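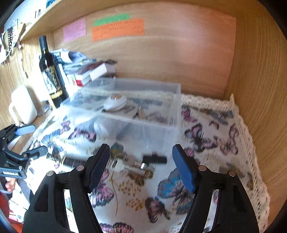

2주차 강의 노트: 페달 순서와 전원, 그리고 그 지긋지긋한 잡음

공유 16 댓글 2

지난 시간에 기타 볼륨 노브를 끝까지만 쓰지 말자는 얘기를 하다가 시간이 다 갔죠. 그래서 원래 첫 주에 하려던 페달 연결 얘기가 이번 주로 넘어왔습니다. 수업 때 칠판에 그린 그림이 너무 엉망이라(화살표가 어디서 어디로 가는지 저도 나중에 못 알아봤어요) 말로 다시 풀어서 적어 둡니다. 결석하신 분들은 이것만 읽고 다음 시간에 오셔도 괜찮아요.

1. 신호가 지나가는 길부터

기타에서 나온 신호는 생각보다 약합니다. 픽업이 줄의 떨림을 전기로 바꿔 주기는 하는데, 패시브 픽업이라면 그 전기가 아주 작고 주변 영향도 잘 받아요. 이 작은 신호가 케이블을 타고 첫 번째 페달로 들어가고, 거기서 모양이 바뀌어서 다음 페달로 넘어갑니다. 뒤에 있는 페달은 앞에 있는 페달이 만들어 준 소리를 받을 뿐이라서, 기타의 원래 소리가 어땠는지는 알 길이 없습니다. 페달 순서 얘기는 전부 이 한 가지에서 나와요.

예를 들어 볼게요. 딜레이를 먼저 밟고 그 뒤에 디스토션을 두면 디스토션은 원음과 반복음을 한 덩어리로 받아서 같이 찌그러뜨립니다. 반복음이 뭉개지고 서로 엉겨서 벽처럼 밀려오죠. 반대로 디스토션을 앞에 두면 이미 찌그러진 소리가 또박또박 반복됩니다. 둘 다 쓸 수 있는 소리예요! 저는 학생 때 앞의 방식으로 연결해 놓고 페달이 고장 난 줄 알고 뚜껑까지 열었습니다.

2. 흔히 쓰는 순서

외우라고 드리는 건 아니고, 처음 보드를 짤 때 출발점으로 삼으시면 됩니다.

- 튜너
- 와우, 엔벨로프 필터
- 컴프레서
- 오버드라이브, 디스토션
- 이퀄라이저
- 코러스, 페이저, 플랜저
- 볼륨 페달
- 딜레이
- 리버브

튜너를 맨 앞에 두는 건 깨끗한 신호를 받아야 음정을 잘 읽기 때문입니다. 코러스가 걸린 소리를 튜너에 넣으면 바늘이 춤을 춰요. 밟았을 때 소리를 꺼 주는 튜너라면 곡 사이에 기타를 바꿔 들 때도 편합니다. 다만 뒤에 딜레이가 있으면 남은 꼬리는 그대로 울리니까 놀라지 마시고요.

와우는 의견이 갈립니다. 드라이브 앞에 두면 모음처럼 '와아' 하고 부드럽게 열리고, 뒤에 두면 훨씬 과격하게 훑고 지나가요. 드라이브가 배음을 잔뜩 만들어 놓은 뒤라 필터가 긁을 재료가 많아지는 겁니다. 저는 앞이 좋은데 수업 때 손들어 보라고 했더니 뒤가 좋다는 분이 더 많아서 조금 서운했습니다.

컴프레서도 마찬가지예요. 드라이브 앞에 두면 들어가는 세기가 고르게 되니까 드라이브 양도 고르게 걸립니다. 대신 살살 쳐서 클린으로 빠지는 맛은 줄어들어요. 손끝으로 드라이브 양을 조절하는 분이라면 컴프레서를 약하게 걸거나 그 곡에서는 꺼 두는 쪽을 권합니다.

퍼즈는 목록에서 일부러 뺐습니다. 오래된 회로의 퍼즈는 기타 픽업과 바로 이어져 있어야 제 성격이 나오는 경우가 많거든요. 앞에 버퍼가 있으면 얇고 까칠해지기도 하고, 기타 볼륨을 줄였을 때 소리가 맑아지는 특유의 반응도 둔해집니다. 그래서 퍼즈 쓰시는 분들은 튜너보다도 앞에 놓아 보세요. 제 보드에서는 Sindier 퍼즈가 맨 앞인데, 수업 때 들려 드린 그 '부욱' 하는 소리가 그겁니다.

3. 볼륨 페달은 어디에 둘까

질문이 제일 많이 나온 부분이라 따로 씁니다. 볼륨 페달을 드라이브 앞에 두면 기타 볼륨 노브를 발로 돌리는 셈이에요. 줄이면 음량보다 찌그러짐이 먼저 줄어듭니다. 드라이브 뒤에 두면 찌그러진 정도는 그대로고 음량만 변하고요. 딜레이 앞이냐 뒤냐도 중요합니다. 앞에 두면 페달을 내려도 이미 들어간 반복음은 끝까지 울리다가 사라지고, 뒤에 두면 꼬리까지 한꺼번에 잘립니다. 바이올린처럼 스르륵 올라오는 소리를 만들고 싶으면 딜레이 앞에 두고 해 보세요. 한 시간은 금방 갑니다.

하나 더, 볼륨 페달 중에는 임피던스가 낮은 게 있고 높은 게 있습니다. 버퍼나 켜진 드라이브 뒤에 놓을 거면 낮은 쪽, 패시브 기타를 바로 꽂을 거면 높은 쪽이 맞아요. 낮은 걸 기타 바로 뒤에 두면 고음이 깎입니다. 사기 전에 설명서에서 이 부분을 꼭 찾아보시고, 안 적혀 있으면 가게에 물어보세요.

4. 버퍼와 트루 바이패스

트루 바이패스는 페달을 껐을 때 신호가 회로를 거치지 않고 입력에서 출력으로 그냥 지나가는 방식입니다. 말만 들으면 무조건 좋을 것 같죠? 그런데 트루 바이패스 페달만 잔뜩 늘어놓고 전부 끄면, 기타 입장에서는 엄청나게 긴 케이블 하나에 꽂힌 것과 비슷해집니다. 케이블에는 정전용량이 있어서 길어질수록 고음이 조금씩 빠져요. 소리에 이불을 덮은 것 같다는 표현, 다들 들어 보셨을 거예요.

버퍼는 신호를 받아서 긴 케이블도 잘 밀어낼 수 있는 상태로 바꿔 줍니다. 음량을 키우는 장치가 아니고 힘을 실어 준다고 생각하시면 돼요. 보드 앞쪽에 하나, 아주 긴 케이블로 앰프까지 가야 하면 끝에 하나 더. 대개는 이 정도면 됩니다. 꺼도 버퍼가 살아 있는 페달이 보드에 이미 있다면 따로 살 필요도 없어요. 반대로 오래된 버퍼를 줄줄이 지나면 소리가 딱딱해진다고 느끼는 분들도 있으니, 결국 자기 보드에서 하나씩 빼 보면서 듣는 수밖에 없습니다.

5. 전원, 제발 라벨을 읽읍시다

지난 학기에 제일 많이 고장 난 게 페달이었고 원인은 대부분 전원이었습니다. 볼 것은 전압, 극성, 전류예요.

전압은 페달에 적힌 그대로 맞춥니다. 높은 전압을 넣으면 헤드룸이 넓어지는 페달도 있긴 한데, 설명서에 된다고 쓰여 있을 때만 하세요. 극성은 플러그 가운데가 음극인지 양극인지를 말하고, 기타 페달은 가운데가 음극인 게 많지만 오래된 퍼즈는 반대인 경우가 꽤 있습니다. 동그라미 그림을 봐 두세요.

전류는 조금 다르게 생각하셔야 해요. 전원 쪽에 적힌 숫자는 최대로 내줄 수 있는 양이고, 페달 쪽에 적힌 숫자는 필요한 양입니다. 페달은 필요한 만큼만 가져가니까 전원 쪽이 넉넉한 건 괜찮아요. 모자란 게 문제죠. 아날로그 드라이브는 아주 조금 먹는데 디지털 딜레이나 리버브는 약 200mA쯤 달라고 하는 것도 있습니다. 모자라면 안 켜지거나, 켜지긴 하는데 '삐이' 하는 소리가 나거나, 더 얄밉게는 잘 되다가 곡 중간에 꺼집니다.

문어발 케이블(데이지 체인)은 싸고 가볍고, 드라이브 몇 개 정도면 조용할 때도 많습니다. 여기에 디지털 페달이 하나 끼면 고주파 잡음이 다른 페달로 넘어가곤 해요. 출력이 서로 절연된 파워 서플라이를 쓰면 이 문제는 거의 잡힙니다. 저는 Follberg 걸 쓰고 있는데 무겁다는 것 말고는 불만이 없네요. 여러분은 꼭 이걸 살 필요 없고, '각 출력이 절연되어 있는가' 이것만 확인하세요. 구멍이 여러 개라고 다 절연은 아닙니다.

6. 잡음 찾는 순서

Rungrueang 합주실에서 수업할 때 갑자기 '웅' 소리가 나서 한참 헤맸죠. 그때 Zewditu Tufa 씨가 보드를 통째로 빼고 기타를 앰프에 바로 꽂아 보자고 했는데, 딱 맞는 순서였어요. 저는 노브만 돌리고 있었으니 할 말이 없습니다.

(1) 기타와 앰프만 케이블 하나로 연결합니다. 잡음이 그대로면 페달은 용의선상에서 뺍니다.
(2) 케이블을 바꿔 봅니다. 그날 범인도 패치 케이블 하나였어요. 플러그 안쪽 납땜이 덜렁거렸습니다.
(3) 기타를 든 채로 몸의 방향을 천천히 돌려 봅니다. 방향에 따라 잡음이 커졌다 작아지면 싱글 코일이 주변 전기 장치의 영향을 받는 겁니다. 조명이나 모니터에서 떨어져 보세요.
(4) 줄에 손을 댔을 때 줄어드는지 봅니다. 어느 정도 줄어드는 건 흔한 일이고, 반대로 손을 댈 때 커지면 배선을 점검받으세요.
(5) 페달을 앞에서부터 하나씩 더합니다. 하나 더할 때마다 켜 보고 꺼 보고요. 급하다고 한꺼번에 꽂으면 처음부터 다시 해야 합니다.
(6) 앰프 두 대를 같이 쓸 때만 나는 '웅' 소리는 그라운드 루프일 가능성이 높습니다. 아이솔레이션 변압기가 든 박스로 해결하세요. 앰프 플러그의 접지를 끊는 건 절대로 안 됩니다! 감전 사고가 나요.

패치 케이블은 너무 짧게 맞추지 마세요. 플러그가 옆으로 당겨지면 잭이 먼저 망가집니다. 저는 Furon 패치 케이블을 쓰는데 꺾인 플러그가 납작해서 좁은 데도 잘 들어가더라고요. 길이는 조금 여유 있게, 신호 케이블과 전원 케이블은 되도록 나란히 붙이지 말고, 만나야 하면 직각으로 교차시키면 됩니다.

7. 앰프 뒤쪽의 루프

앰프 뒤에 센드와 리턴이라고 쓰인 구멍이 있으면 이펙트 루프가 있는 겁니다. 프리앰프와 파워앰프 사이에 끼어드는 문이에요. 앰프 자체의 드라이브를 많이 쓰는 분은 딜레이와 리버브를 이쪽에 넣으면 훨씬 또렷합니다. 센드에서 나와 페달 입력으로, 페달 출력에서 리턴으로. 앰프를 클린으로 두고 드라이브는 페달로만 거는 분은 굳이 안 쓰셔도 차이가 크지 않아요. 드라이브 페달을 루프에 넣으면 대체로 거칠고 음량 조절이 까다로운데, 궁금하면 음량을 많이 내려 놓고 해 보세요.

8. 다음 시간까지 해 올 것

드라이브 하나와 딜레이 하나를 준비해서(없으면 앰프 시뮬레이터 앱도 됩니다) 같은 프레이즈를 순서만 바꿔 녹음해 오세요. 길이는 16마디면 충분하고, 박자가 조금 흔들려도 그냥 두세요. 노브 위치는 절대 건드리지 말고요, 순서만 바꾸는 겁니다. 그리고 어느 쪽이 그 프레이즈에 어울리는지 두세 줄 적어 오시면 됩니다. '그냥 좋다'도 괜찮은데 어디가 좋은지는 써 주세요.

보드가 있는 분들은 자기 페달의 전압, 극성, 필요한 전류를 표로 만들어 오시고요. 라벨이 지워진 페달은 추측해서 쓰지 말고 빈칸으로 두세요. 수업 때 같이 찾아봅시다. 다음 주에는 드라이브 두 개를 겹쳐 밟는 얘기를 할 거라 귀마개 꼭 챙겨 오세요.

댓글 2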